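Home | Talks | Workshops | Slides and Notes | Contact

Looking After a Two-Finger Hand Gripper – Speaker Notes
Last updated: May

Slide 1. Title
Say the talk is about one tool, the Welolar hand gripper, as we run it at the Plesley site. Fifteen minutes, then questions. Ask who in the room has had a finger pair drift out of line. Wait for hands.

Slide 2. What wears
The fingers are the part everyone looks at. The pivots wear first. Each finger rides on a linkage, and the linkage turns on a bolt that sits in a recess. Dust and lint get into that recess. We work around bedding and clothing a lot, so lint is our main trouble.
Second is the pads. They glaze over with use and start to slip on smooth things like phone cases.
Third is the screws at the base. They back out slowly.
Pause here. People usually want to write this down.

Slide 3. Daily check
Done at 8 in the morning before the first run. It takes one person.
– Open and close the fingers by hand, slowly. Feel for a catch.
– Look at the tips from straight on. They should come together level. A small gap is fine if it matches the setup card.
– Wipe the pads with a dry lint-free cloth. No solvent.
– Press on each linkage sideways. Any click means the pivot bolt needs attention.
– Log it, even if nothing is wrong.

Slide 4. Cycle service
Every 1000 open-close cycles the tool comes off and goes to the bench. The counter is in the Stundisetti logging software, under the tool tab. Don't go by memory or by the calendar. We did that the first season and one unit went more than 80 cycles past the mark in a single afternoon.
On the bench: base screws out, clean the threads, a small drop of medium thread lock, back in evenly from side to side. Then the pivots. Blow them out, one drop of light oil, work the finger, wipe off what comes out. Oil left on the linkage picks up lint the next day.

Slide 5. Setting the tips
Most of the time goes here. Loosen the small fasteners near the tips a quarter turn, no more. Close the hand on the gauge strip from the Gounder kit. Let the tips find the strip, then tighten left, right, left, right. If you tighten one side all the way first, the other tip rides high and you start over.
Check again with no strip. Close, open, close. Same gap each time.

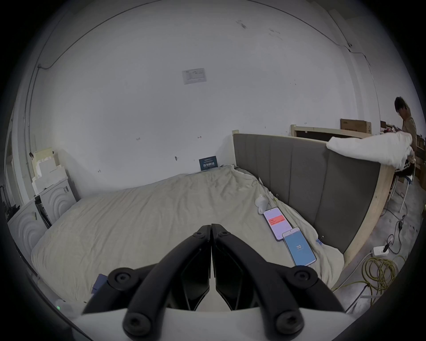
After the tips are set, zero the encoder with the hand fully closed. Do this last. If the zero is taken first, every reading is off by whatever you moved the tips, and the logs from that run can't be used. We lost a set of 309 runs this way before the order was written on the card.

Slide 6. Test picks
Use flat things on a soft surface. A hard table hides problems, as the tips can slide under an edge with no trouble. On a sheet they sink a little and push up a fold, and a tip that rides high will pinch fabric every time. Try a phone-sized item first, then something thinner. Ten clean picks and the tool goes back into use.
If it pinches fabric twice, go back to Slide 5.

Slide 7. Cables and power
Short slide. Check the cable where it leaves the housing. Leave slack for a full reach, and coil the rest loosely. Tight coils break the strands inside and the fault comes and goes, so it takes days to find.

Slide 8. Spares
Keep two pad sets, one finger pair, and a bag of pivot bolts. Order the bolts early.
Handout is the one-page setup card. Copies are by the door.

Take questions. If asked about motor swaps, say we send those units back to the shop at Plesley and don't open the housing on site.

Related items
Setup card for the Welolar hand gripper
Stundisetti logging: reading the cycle counter
Using the Gounder gauge kit
Pad materials, bench notes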